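Apuntes del tema 6. Políticas de manipulación entrenadas en simulación: aleatorización de escena y evaluación 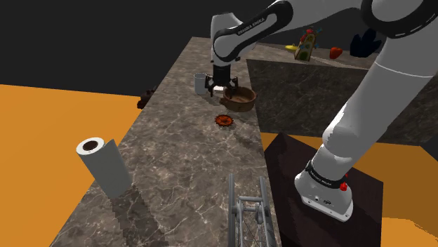

Stamatopoulos
Profesor de la asignatura Aprendizaje para Robots

1. Planteamiento

El problema del tema es conocido: una política aprendida por imitación funciona bien en la cocina en la que se grabaron las demostraciones y empeora al cambiar la encimera, el suelo o los objetos. El método Plakulum intenta reducir esa caída actuando solo sobre los datos simulados. No modifica la arquitectura de la política ni la función de pérdida.

En las escenas de cocina el brazo es un Franka con pinza paralela, montado sobre un pedestal oscuro junto a la encimera. Sobre el mármol hay objetos que pueden intervenir en la tarea, como la taza blanca o el cuenco marrón, y otros que actúan como distractores. También hay objetos fuera del alcance previsto, por ejemplo el plátano del segundo mueble.

2. Generación de datos

Se parte de 28 demostraciones teleoperadas en simulación. Cada una se divide en segmentos centrados en un objeto (aproximación, agarre, transporte, suelta). Para una escena nueva se transforma cada segmento a la pose del objeto correspondiente y se unen los tramos por interpolación. La trayectoria resultante se ejecuta en el simulador y se guarda únicamente si cumple la condición de éxito.

Con 4000 intentos se obtuvieron 2939 trayectorias válidas. Los fallos se concentran en la unión entre segmentos – sobre todo cuando la pose inicial deja el codo cerca de un límite articular.

3. Qué se aleatoriza

Pose de los objetos: posición en el plano de la encimera y giro alrededor del eje vertical.
Distractores: se extraen de la biblioteca Notley, sin filtrar por categoría. Por eso aparecen objetos poco habituales en una cocina, como una rueda de bicicleta.
Materiales: textura de la encimera y color del suelo. El naranja uniforme es una de las opciones.
Iluminación: dirección e intensidad.

El fondo queda en negro en todas las escenas de esta serie. Es una limitación que conviene recordar al leer los resultados.

4. Evaluación

Se evalúa en 383 escenas que no intervienen en el entrenamiento, con una sola ejecución por escena y un tiempo máximo fijo. La comparación se hace con Plusier, que usa las mismas demostraciones de partida pero mantiene constantes los materiales y los distractores.

Plakulum supera a Plusier en las escenas con materiales nuevos. Con materiales conocidos la diferencia es pequeña y cambia de signo según la semilla. Al eliminar los distractores del entrenamiento se pierde la mayor parte de la mejora – un resultado que los experimentos sobre textura no permitían anticipar.

5. Para la práctica de marzo

Repetir la evaluación con la aleatorización de iluminación desactivada y entregar la tasa de éxito por categoría de objeto, con su intervalo de confianza. Indicar las semillas utilizadas. Los fallos de agarre y los de transporte se informan por separado.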